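Plustetti Product Support
Ticket category: Foam Shape Sorter, fit and sizing
Status: Closed
Received through: Clakance customer portal

Issue reported
The customer purchased a Plustetti foam shape sorter for use in a preschool classroom. The customer states that the square block no longer passes through its opening without being forced, and that the circular opening has become looser than the others. The set was stored in a closed bin from July onward.

Initial response, 9:40 a.m.
The customer was asked to remove the board from the bin and leave it flat on a table overnight, with nothing resting on it. Foam boards stored upright or under weight may bow slightly, and a bowed board narrows the straight-sided openings first. The customer was also asked to confirm that the blocks in use belong to the same set, as blocks from the Dizon series are 2 mm wider on each side.
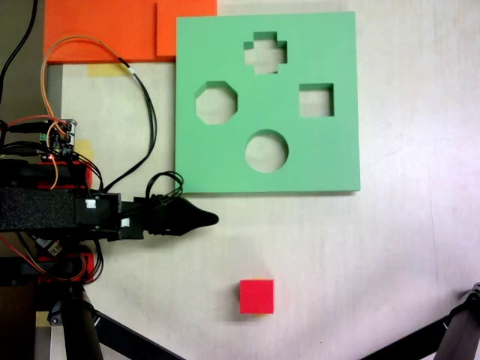 Square openings are the least forgiving of the group, and a block presented at a slight angle will catch at the corners. Staff were advised to set the block flat over the opening and press at the center of the top face. Blocks should not be trimmed or sanded - this voids the replacement coverage.

Customer reply, 2:15 p.m.
The board has been left flat as instructed and the square block now passes through with light pressure. The circular opening remains loose. The customer confirms that no Dizon blocks were mixed in.

Resolution
A looser fit at the circular opening falls within the accepted range and does not qualify as a defect. The customer was offered a replacement circular block in the firmer Plivex foam at no charge and accepted. Surface cleaning with a damp cloth only was recommended. Ticket closed at the customer's request.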